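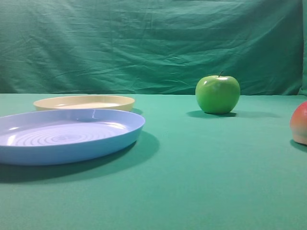
PRESS RELEASE
For immediate release

Joint Crossing Commission adopts revised protocol for medical evacuations at Rashti

TENDBRIDGE – The Joint Crossing Commission has adopted a revised protocol governing the transfer of wounded and sick civilians through the Rashti crossing point. The text was approved by the delegations of both administrations at the Commission's regular session in Tendbridge and takes effect in December. It replaces the interim arrangement in force since the closure of the Clidik road.

The protocol applies to civilians only. Detained persons and members of armed formations remain under the separate exchange procedure, which was not under review at this session.

Under the revised text, a transfer request may be filed by a hospital, a licensed clinic or an accredited relief organization on either side of the line. Each request is entered in a single register kept at the Commission's Tendbridge office. The receiving administration must reply within nine hours. If no reply is entered in the register within that time, the request passes to the duty commissioner, who may authorize the transfer provisionally.

The interim arrangement set no deadline for a reply. The Commission's review examined 98 requests filed under that arrangement and found that the main source of delay was the exchange of paper lists between the two sides, followed by disagreement over which vehicles could enter the transfer area. Security objections accounted for a small share of the requests that were not completed.

The transfer area is redefined as the ground extending 1000 meters on either side of the Rashti checkpoint, measured along the road. No weapons may be carried by vehicle crews or escorts inside this area. Armed personnel already posted at fixed positions may stay at those positions during a transfer but may not approach the vehicles. Both sides have undertaken to suspend the movement of military vehicles in the transfer area from the time a convoy is announced until its departure is recorded.

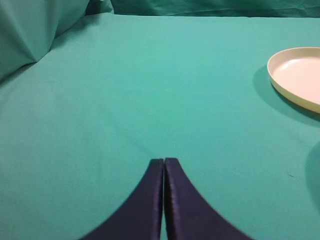 Patients may be accompanied by up to two family members. A minor must be accompanied by at least one adult, who may be a member of the medical staff if no relative is available. The names of accompanying persons are submitted with the request and cannot be changed after authorization, except on medical grounds.

Roya Shokri, secretary of the Commission, said the revised text settles questions that had been handled case by case.

"The deadline is the main change," Shokri said. "A hospital filing a request will know when to expect an answer and who decides if there is none. The rules for vehicles and escorts are now written down in one place, and both delegations have signed the same version."

Shokri added that the protocol does not reopen the crossing to general traffic. "Commercial and family visits are a matter for the political talks. The Commission has no mandate on that point."

The delegations did not reach agreement on a second transfer point at the Stenix bridge. One delegation proposed opening the bridge to ambulances during daylight hours – the other asked for a structural survey and a clearance report on the northern approach before any discussion of hours. The item has been carried over to the next session.

Alleged violations of the protocol should be reported in writing to the Tendbridge office, with the register number of the transfer concerned. Reports will be forwarded to both delegations. Findings will be published once the delegations have had an opportunity to comment.

The full text, the request form and a map of the transfer area are available from the Commission's press desk. Requests already filed under the interim arrangement remain valid and do not need to be resubmitted.

Press desk, Joint Crossing Commission, Tendbridge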